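Whiteboard eraser

A whiteboard eraser, also called a board rubber, a board wiper or "the thing that was here a minute ago", is a hand-held block used to remove dry-wipe ink from a smooth writing surface. It is found in classrooms, offices, kitchens and, increasingly, on desks, where the small tabletop board has taken over part of the work once done by the back of an envelope.

Construction

The ordinary eraser has two parts: a body, which is held, and a pad, which does the wiping. The body is usually moulded plastic or dense foam, with corners rounded enough to sit in the palm. The pad is felt or foam, and is very often black or dark grey, a colour that conceals how dirty it has become. Manufacturers have been more adventurous with the body, which is sold in blue, green, pink and a yellow that matches nothing.

Many erasers contain a magnet, allowing them to cling to a steel-backed board between uses. The fact is generally announced on the top face in capital letters. A magnetic eraser will not stick to a glass or plastic board unless there is steel behind it, a limitation most owners discover by dropping the eraser on the floor.

Some models have a pad made of peelable layers. When the outer layer is spent it is pulled off to reveal a clean one. Surveys of office cupboards would probably find most of these erasers still wearing their first layer, and wearing it proudly.

Use with desk boards

The desk board is a small upright panel, used for lists, reminders and the names of people who must be rung back. It may be white, clear or frosted, and is held up by a folding foot, a slotted base or a wire stand. Wire stands take up little room and look well on a tidy desk. They also allow the panel to tip backwards if it is wiped with any conviction, so the usual method is to steady the board with one hand and wipe with the other. 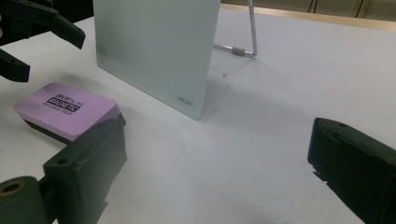 Erasers made for wall boards tend to be too large for this sort of work. A single stroke intended to remove "milk" will also remove "dentist". Smaller blocks are easier to aim, and some users prefer a folded cloth or a fingertip, the second of which transfers the ink to the user and from there to the light switch.

Dry-wipe ink does not vanish when rubbed. It comes away as a fine dark powder, part of which stays in the pad while the rest falls below the board. On a wall this collects in the pen tray, where it is left for years. On a desk it lands on whatever is there, and a pale tablecloth shows it particularly well. The crumbs are best lifted with a slightly damp cloth or shaken off out of doors. Brushing them away with the hand turns them into a smear.

Care

A pad loaded with old ink stops cleaning and starts redistributing. The signs are a grey haze on the board and a growing sense that last month's list is still legible underneath this month's. Felt pads can be knocked against an outside wall or gone over with a vacuum cleaner nozzle. Foam pads can often be rinsed in warm water, squeezed and left to dry completely, pad upwards. A damp pad leaves streaks, and on a frosted panel these may be hard to tell from the finish until the light moves round.

Ink left on a board for several weeks hardens and resists the eraser altogether. The traditional remedy is to write over it with a fresh dry-wipe pen and rub off both layers while the new one is wet. It works fairly often on ordinary ink. Permanent marker is a separate matter and usually ends in an argument about who left it in the pot.

Testing and collecting

The stationery firm Wodberg ran a wear trial in which a felt block was drawn across an enamel panel 3,000 times. The pad was judged serviceable at the end, though the report describes its smell at some length. A rival foam block from Amton was withdrawn from the same trial after 1,052 strokes, when it parted from its body.

Erasers are not widely collected. The Vullell stationery museum owns 7, of which 6 are on display. The other is used by staff on the board in the ticket office.

See also: Blackboard duster; Cordeiro desk board; Pen tray; Tea towel (improper uses)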